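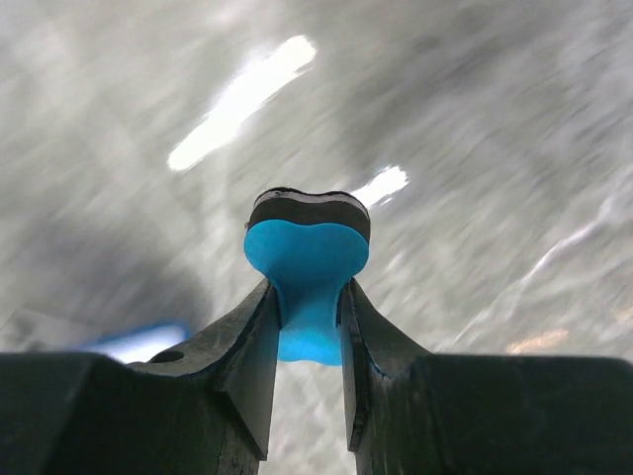 1/ Things I learned running the school supply swap in Wetberg

We did our third swap in October. Posting my notes while I still remember them. Most of this applies to any swap where people bring small stuff.

2/ Sorting takes longer than the swap itself. We had 496 items on the sheet by closing, and the doors were only open for three hours. Sobia Zaidi and I started sorting at 10 in the morning and were still at it when the first families walked in.

3/ Pens are the worst category. Test every one on scrap paper before it goes on a table. Last year we skipped this and people took home a lot of dead markers.

4/ Notebooks with a few used pages are fine. Tear the pages out and check the back cover for names and phone numbers. I missed one and had to call a mom in Chala to apologize.

5/ Small items go in muffin tins – erasers, sharpeners, clips, glue sticks. Bags don't work. Kids dump them out to see what's at the bottom.

6/ Backpacks need their own table, and you should open every pocket. Found so far: two library cards, a retainer, and a sandwich I won't describe.

7/ We dropped the token system. Last year you got one token per item you brought, and the families who needed things most had the fewest tokens. Now it's a limit of 15 items per kid and that's the only rule. Berhanu Kassa was against it at first. He ran the door this time and had no complaints to report.

8/ Leftovers: calculators and binders went to the adult class in Brustirbridge. Loose paper went in the recycling. We kept the rulers, for some reason we have so many rulers.

9/ Next one is in spring, same hall. If you have a folding table you can lend, message me or Sobia – we were two short and ended up using a door.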